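Open day at Jadari: an afternoon with the people teaching robots to handle lunch

May 4, 2020

Our club has been promising itself a trip to Jadari for ages, and we finally made it. Jadari is the small outfit in the old Ackermann building that records people doing everyday jobs with their hands, so that robot makers have something to train on. They opened the doors to anyone who wanted to see how it's done, and nine of us went along (two had to be talked out of bringing their own robots).

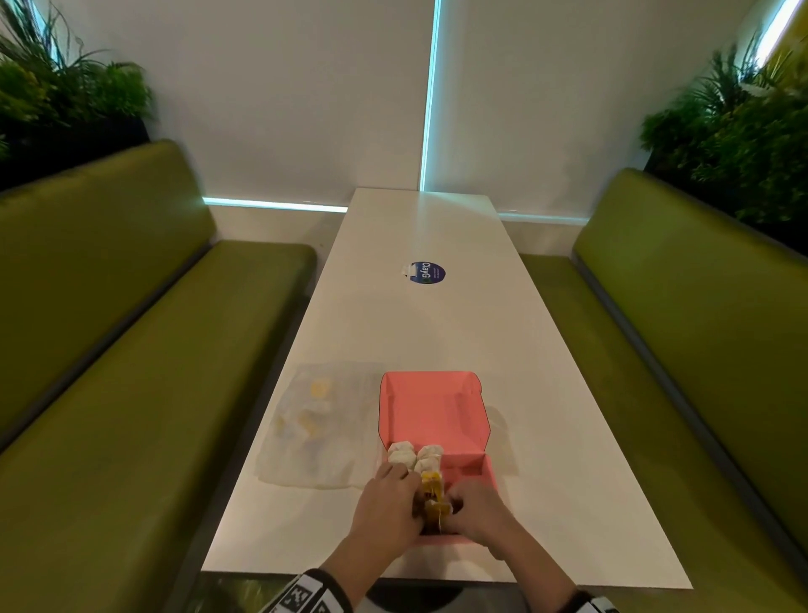
Handling the food in the pink box, with a patterned band on each wrist.
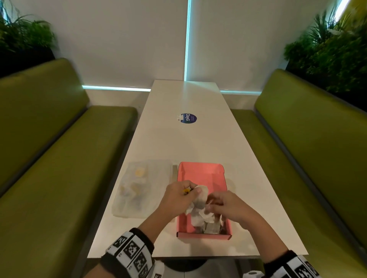

Packing and unpacking a takeout meal is the job I'd come to see, and I could have stood there all day. We've all watched videos of arms picking up wooden blocks, and blocks are easy: they're stiff, they stay put, and they look the same from every side. Food in paper is a different animal. The wrapper crumples as soon as you touch it, and whatever is inside shifts around where no camera can see it. Look at how much of the work the fingertips are doing in that pink box, with one hand on the wrapping and the other coming in to help. I went home and tried to eat a sandwich slowly enough to notice which hand did what. Try it, it's surprisingly hard!

The bands got the most questions from our group. Those blocky black-and-white squares are markers, a bit like the codes you scan with your phone, and the software at Jadari uses them to work out where each wrist is and which way it's turned. The view comes from head height, looking down over the wearer's own hands, so the markers swing in and out of sight all the time. One of our members asked what happens when a band turns away from the camera. The answer was that the software makes its best guess from the moments before and after, and that a person checks the guesses later. A lot of checking goes on in this business, and our hosts were very open about how slow it can be.

I'd pictured a lab with bright white lamps and a bench bolted to the floor. Instead they work wherever people would really sit down to eat, and this spot has green booth seats, a long white table and strips of cyan light on the wall, with plants up behind the seats. It's a nice place to sit, too. The point of working in a place like that is that a robot trained only in a tidy lab gets confused the moment it meets a shiny tabletop or a plastic bag lying next to the thing it's supposed to pick up. We were told that see-through plastic is still one of the worst things you can put in front of a vision system, and several of us nodded hard at that. Anyone who remembers our own sorting arm and the bread bag will know why.

After that we moved to the next room for the Plalia demonstration. Plalia is the software that takes the recordings and cuts them into short actions: reach, pinch, lift, let go. You can scrub through a clip and watch the labels change along the bottom of the screen as the hands move. They showed us one meal cut up this way and it came to 70 actions, for something that took a hungry person a couple of minutes. The current set holds 300 meals, and the plan is to get to 1000 by August. That sounded like an awful lot of lunch to me, but I'm told there is no shortage of people willing to sign up.

Then came the part with the arm itself. Pandus is their test rig, two arms on a stand with soft rubber fingers, and it had been given the job of opening a cardboard box and lifting out a paper-wrapped roll. First try, it got the lid up beautifully and then squashed the roll flat. Second try, it nudged the whole box across the table. On the third it picked the roll up by the twist of paper at the top, very gently, and set it down on a plate, and the whole room clapped. I'm still grinning about it. I liked that they let us see the first two as well, and that they talked us through what had gone wrong each time (a grip that closed too far, then a box with nothing to hold it still).

A few things for those who couldn't come. The visit is free and runs a little under two hours. There's a step at the front entrance, but the side door on the parking lot is level and they'll open it if you ring. You can ask to try on the wrist bands and have a go at the packing yourself. They're light and you forget about them quickly, although the head camera takes more getting used to and I kept wanting to push it back like a hat. Wear short sleeves or something you can roll up.

Jadari would like to have us back in August, when the second Pandus rig should be running, and they've offered to let us bring an object of our own for it to try. Suggestions so far include a sock, a deck of cards and a peeled egg. If you'd like to come, or have a better idea than the egg, put your name on the sheet by the soldering station or reply to this newsletter.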